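Betmont Studio Rentals
Frequently Asked Questions: Cleaning and Resetting the Room

Do I really have to clean up after myself?

Yes. The rental fee covers the room, the lights and the drinking water. It does not cover a person who follows you around with a dustpan. The last 2 hours of a full-day booking are usually plenty of time, and most groups manage in 40 minutes once they stop talking about managing it.

What counts as clean?

The floor is swept, the trash is tied up, and everything on wheels is somewhere a stranger could walk past it in the dark. We don't inspect with a white glove. We do inspect.

Where do I find the broom?

In theory, on its hook by the side door. In practice, wherever the last group felt their work was done. Please hang it up when you finish.
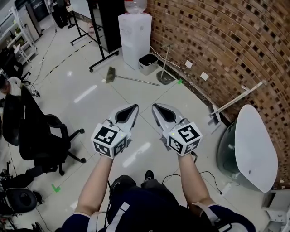 Sweeping goes from the water corner toward the door, in long overlapping strokes, with any cables picked up first. The tiles are big, pale and shiny, so they show every crumb you miss, and they reflect the ceiling lights back at you while you look for it. A broom left lying in the middle of the floor with its green bristles out, handle pointing at the nearest stand, is what we call a Betmont doorbell. Someone will find it with a shin. Go gently along the brick wall too, where dust likes to settle in the square recesses and then come down an hour after you've finished.

Can I mop?

Damp mop only, please, and only with the Skatico floor soap under the sink. One capful. A previous tenant used half the bottle and for most of December the room was suitable mainly for curling.

What about the little pieces of green tape on the floor?

Leave them. Sweep over them as if they were part of the tile. They mark positions, and if you peel one up "to be helpful" somebody has to get out a tape measure.

The wastebasket is tiny. Is that on purpose?

It's for paper cups and tissues. Pizza boxes go out to the Prernton Street dumpster, flat. Put in a fresh black liner when you empty it; spares are in the drawer marked Mkhize, named after the cabinet company and not, as several people have asked, after a person who owes us liners.

Who changes the water bottle?

Whoever empties it. We realize this has led to some very careful drinking. Full bottles are in the hall closet, and a mop for afterward is next to them.

Can I move the rolling boards and stands?

Sure, that's what the casters are for. Roll them slowly, lift cables out of the way, and don't push a tall one from the top.

What happens if I skip the cleanup?

We charge $90. The highest bill so far was $1,463, and it involved glitter.

Is glitter allowed?

No.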